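Kotberg Tabletop Kit: Set-up Guide
Section 4. Running your first simulated cube trial

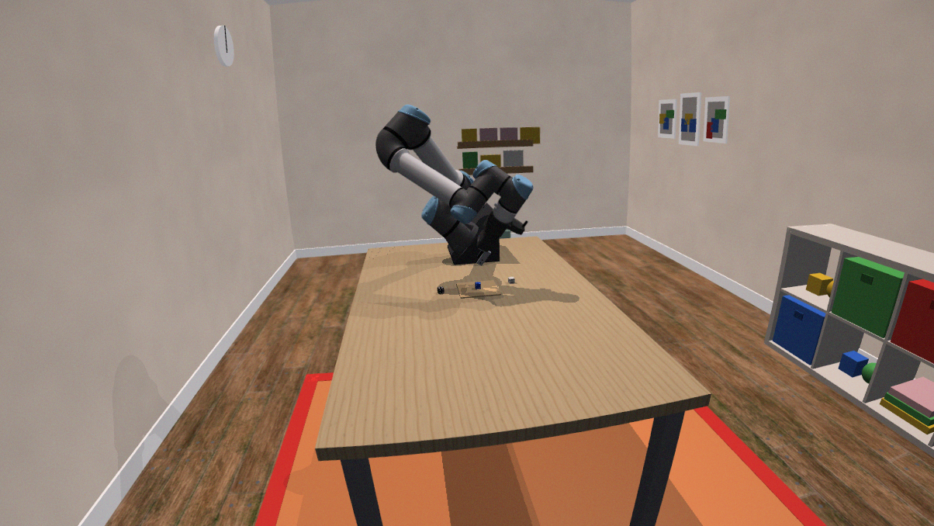 4.1 Before you start

You will need the Kotberg scene pack and a working copy of the Prekex runner. If you followed section 3 you already have both, and the fun part starts now!

The standard room loads with the arm folded up at the far end of the table and the tray and three small cubes set out in front of it. The blue cube is the target. The black and white ones are distractors, and a good policy should leave them alone.

Note: the boxes, pictures and toys around the walls are part of the method. We train with the room dressed, so that the policy has to learn what matters on the table and ignore the rest. It is tempting to strip everything out for speed, but please keep it in if you want to compare your results with ours.

4.2 Load the scene

1. Open Prekex and choose Scenes, then Tabletop, then Cube and Tray.
2. Set the seed to 13. Every result in this section uses that seed for the first layout.
3. Press Reset once. Check that the gripper is empty and pointing down at the table.
4. Leave shadows switched on. The arm throws a broad one across the tabletop, and policies trained without it often reach for the wrong spot when you turn it back on.

Caution: don't drag the cubes by hand while the physics clock is running. They can sink into the tray and the trial log will be spoilt. Pause first.

4.3 Collect demonstrations

5. Switch to Teach mode and record 200 demonstrations. The scripted teacher does this for you, so go and put the kettle on.
6. When the counter stops, open the Replay tab and watch a handful at normal speed. Look for jerky wrist turns near the tray.
7. Delete any demonstration where a distractor gets knocked, then top the set back up to 200.

4.4 Train and test

8. Choose Train, pick the Peñalver schedule and leave the other boxes alone for now.
9. When training ends, choose Test and set the number of trials to 798. It's an odd figure, we know, but it gives each of the three cube orders the same number of trials.
10. Limit each trial to 300 steps. Anything longer counts as a miss.

Note: on the Trarkthorpe test machine we saw far fewer distractor grabs with the dressed room than with bare walls. We were delighted by how clear the gap was, even on new layouts, and would love to see whether you find the same.

4.5 If the arm won't move

Check that Teach mode is off. If it is, press Reset and wait for the green light in the status bar before pressing Run. If the arm still stays folded, reload the scene pack and repeat from step 1.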